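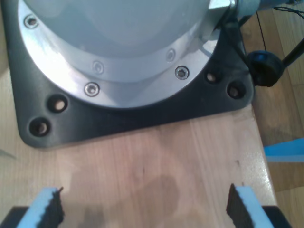

Silver flange with recessed hex-socket screws

Thread: Agent wants "exclusive" for 8 months on our two-bedroom, normal??

bramblefoot
Hi all, long time reader. We're selling our two-bedroom in the Zeten building (the older block, the one with the round stairwell) and we've talked to two agencies so far. The first one, Jernovance, wants us to sign an exclusive for 8 months. The other one, Pusar, doesn't care about exclusive at all but their commission is a full point higher and the woman on the phone kept calling me by my husband's name.

Listing price would be 205 thousand, which is what Jernovance came up with. Pusar said we could "try more" but wouldn't say how much more. Has anybody signed something that long? My husband thinks it's fine. I think eight months is forever.

ticklethetiger
Don't sign it. We did six with a different outfit and they put up dark photos, held one open house and then went to sleep. We couldn't even sell to my own cousin without paying them the commission. Ask me how Thanksgiving was.

MortarAndPestle
I'll disagree with the tiger. I've sold three places and the exclusive ones went faster every time. When an apartment is up with four agencies at four different prices, buyers see it and think something's wrong with it, or they play one agent off another. I'd push back on the length, though. Three months with a renewal if you're happy. They always have a shorter version in the drawer.

ticklethetiger
Three places in what market? Because mine was last year and yours sounds like it was when people were lining up on the sidewalk.

MortarAndPestle
Last one closed in June, thanks for asking.

bramblefoot
Okay okay, both useful! I did call Jernovance back and asked about three months. The guy said he'd "have to check with the office." There's also a marketing fee of $300 if we cancel early, I only found it on the second page. Is that a thing?

cuc_ngo
Hi, Cúc Ngô here, I use my real name on this board because half of you have met me anyway. I bought in the Zeten building, so I can tell you what it looked like from the other side. I saw five apartments there before I picked mine and three of them were listed by more than one agency. One had two different floor areas depending on whose ad you read. I remember emailing both to ask and getting a third number back, ha. I skipped that one, and I think it was probably a nice apartment.

About the fee: yes, it's common, but ask what it pays for. If it's photos and a floor plan, ask to keep the photos and the floor plan when you leave. Mine was in the contract word for word after I asked.

gus_in_4B
Everybody's arguing about the exclusive and nobody has asked about the monthly charges. The listing I saw in that building last winter said nothing about the roof assessment. Get the statement from the management company before you list, whoever you go with. My buyers walked over exactly this and I had to start over.

bramblefoot
Oh no. What roof assessment

gus_in_4B
Might be paid off by now! Call them. Ours came to $1,208 per unit and it was due at closing, so it turned into a fight over who pays.

bramblefoot
Calling tomorrow. My husband says he remembers "a letter." Great.

lindenlou
Has anyone used Đào? Small office next to the bakery, I think it's a mother and daughter. They sold my neighbor's place and there was a sign in the window, an ad in the paper, the whole old-fashioned business. No idea what they charge.

ticklethetiger
They're good but slow to answer the phone. I'd still take them over an eight month contract.

MortarAndPestle
For once we agree. Worth a visit. Go in person, don't bother with the web form. And please ask all of them for recent sales in your own building. If they show you asking prices instead of what the places sold for, leave.

pepperjackpete
I'm going to be the bad guy. Why not sell it yourself? I did. Took my own pictures, wrote my own ad, paid a lawyer for the paperwork. Saved the whole commission.

lindenlou
How many people came through your kitchen, Pete?

pepperjackpete
A lot. One of them wanted to see it four times and then bought a house. But the seventh or eighth couple was serious, and it was done after that. I work from home so it was no big deal to let people in. If you both commute I wouldn't try it.

bramblefoot
We both commute, and I'd cry if a stranger looked in my closets without warning me first. So no.

Update for whoever is still reading: the roof is paid (there WAS a letter, it was in the drawer with the takeout menus). Jernovance came back with four months and dropped the cancellation fee. I have an appointment at Đào too, and I'm not signing anything until I've been. Husband is sulking a bit because he wanted it listed already.

cuc_ngo
Four months and no fee is much better. Ask how they handle it if you find the buyer yourself, and get that part in writing, even if they're being lovely to you.

ticklethetiger
Especially if you have cousins.

bramblefoot
I have eleven cousins. Adding it to my list for tomorrow.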